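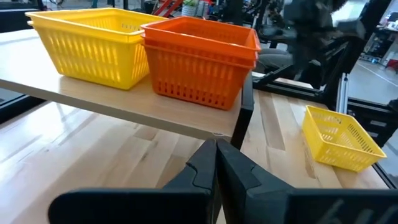
Colour sorting fails in most houses by the end of the second week, according to one reader who wrote in after our last piece on storage, and plastic baskets only make the failure easier to see. She had tried it herself, yellow for the kitchen and orange for everything else, and ended up with a stack of orange baskets holding nothing and a yellow one holding batteries, birthday candles and a tap washer.

I took her letter along to the interview, partly to be difficult. The woman I was meeting runs a home-organising business called Lorance and charges 135 dollars for a first visit. She had asked me to leave her name out, on the grounds that people already get nervous when she comes over for dinner. She read the letter twice and handed it back.

"She's right about the batteries," she said. "Everyone has a battery basket, and it's never the one they meant to have."

I had expected more of a fight. Organisers, in my experience, defend the basket the way dentists defend floss. This one went straight to the weak points. The slots let small things through. A rigid rim wastes space in a cupboard. The tapered sides mean the floor of the thing is always smaller than you pictured when you bought it. So why does she keep bringing them into people's houses?

"Because you can see into them without getting up," she said. "A lidded tub is a grave. You put the lid on and you've said goodbye."

That sounded rehearsed, and I told her so. She laughed and admitted she'd used it at a talk. The plainer version, which I got with the second coffee, is that a basket with holes in it is cheap, can be hosed down in the yard and doesn't hide what it's holding. She would take that over wicker any day. Wicker sheds, and it can't be rinsed after a leaking shampoo bottle.

We spent a while on shelves, where we disagreed more. Her method leans on a raised board: a short plank on metal legs, set on a table or bench so that there are two levels to work with. Large baskets go up on the board and small ones stay down at table height, where the hand goes first. She gets her boards from a workshop called Bollon, 60 dollars each, pale timber and black legs. I said it looked to me like a way of buying a second table and standing it on the first.

"It is a second table," she said. "A small one. You've got all that air over the bench and you're paying rent on it."

I put it to her that the air over the bench is where people chop things. She allowed that a riser in a working kitchen is often a mistake – she has taken out more of them than she'd like, including two she put in herself – and that she now keeps them for laundries, craft tables and the sort of spare room that has a table in it for no reason. She also conceded that big baskets on the upper level are a nuisance for anyone short. Her answer is to put light things in them. Mine would be to leave them on the floor.

On nesting she was firmer. Baskets that aren't in use should be stacked one inside another and kept with the ones that are, same size with same size. "If you've got two rims together, you know you've got a spare," she said. I asked what the spare was for. She said overflow. I asked whether overflow wasn't the very thing she was paid to prevent, and she looked out the window for a bit.

"All right," she said. "Sometimes the spare is for me. I like knowing it's there."

It was the answer I believed most all afternoon. Anyone who has bought a set of matching containers knows the feeling, and it has very little to do with where the scissors live.

She does have numbers. Before starting Lorance she worked in the stockroom of a homewares importer, Dilon, and she still keeps a record of every job. One family home came to 516 items on the first pass through the laundry and hall cupboard, she told me, before anybody had opened a bedroom door. I asked how many were left at the end. She didn't have that figure with her. I would have liked it, and I've asked for it again by email, so far without luck.

She was also frank about money. A full house can run past 800 dollars once the boards and containers are added in, and she knows that some of her clients could have done the lot with a free weekend and a few shoeboxes. "They could have," she said. "They'd had eleven years of weekends." I wrote that down and I still haven't got a good reply to it.

What about colour, then, which is where the letter started? She uses it, though more loosely than I'd assumed. Yellow and orange are about the only plastics she buys, because a bright basket gets noticed and put back, while a grey one melts into the furniture and gets left on the stairs. She doesn't assign meanings to them any more. An earlier scheme, borrowed from a Czech catalogue put out by a firm named Havlíček, had a colour for each room and a printed chart for the fridge.

"People lost the chart," she said.

Where did they lose it? She thought for a moment. In one house, at least, it was in the battery basket.

I asked whether she'd like to send a message to our reader with the tap washer. She said to tip the yellow one out on the table in the morning, when the light's decent, and to give the empty orange ones to a neighbour. Then she changed her mind and said to keep one.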